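**Progress note for Lowri Yorath, 5 June 2025**
Kitchen refit, Nerivport shared house

Hi Lowri,

You asked for a plain update before the next payment goes through, so I've made a cup of tea and I'm having a go at it! The big news is that the kitchen is in use. Dexter finished the last of the cupboard fronts and Kiều signed off the plumbing, and I've been in there most mornings working through the snag list.

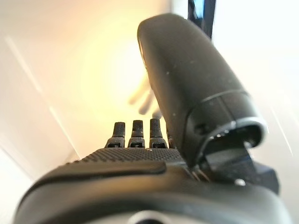
Money first, I know you'll want it. We budgeted $1,812 for this stage and we've spent $1,431, mostly because Bleddyn got the handles at trade price (he knew a bloke at Vidovell, bless him). I'd like to hang on to what's left for the window blind and a second coat of paint in the hallway, if you're happy with that. Receipts are in the shared folder under March, even the later ones, sorry, I never renamed it.

The Ciretti delivery was the one real headache. They sent the wrong hinges twice and we lost 10 days waiting, so the pantry is behind where I said it would be.
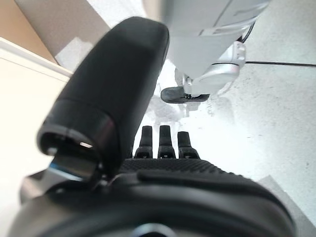 I've told Dexter to leave the pantry until the right ones turn up, and he's gone on to the skirting in the meantime. Roughly 90 per cent of the snag list is ticked off now. What's left is fiddly stuff: a cupboard door that wants adjusting, a bit of sealant, and the light switch that's a touch crooked.

I'm really chuffed with the white countertop. I did fret that it'd be too bright with the white cupboards underneath, but the colour is lovely with the warm light at the window, and I wouldn't swap it for the grey sample we had. 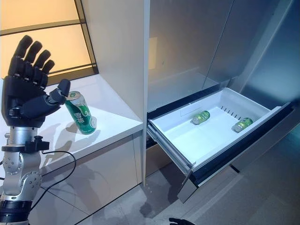
*Green drink can on the new countertop, window behind.*

You were keen on the stainless-steel fridge and I've come round to it completely. It's tall, so there's a proper amount of room for a shared house, and it sits just along from the counter where you can grab something and put it straight down.

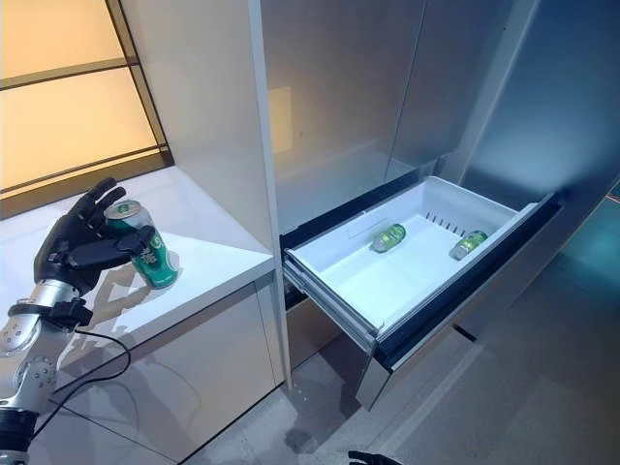

I still need a decision from you on the blind. Lewis quoted for a roller and a Roman, and I favour the roller (cheaper, and easier to wipe down). If you can let me know before the next order goes in, I'll get it booked with the fitter.

Cheers,
Cledwyn Wogan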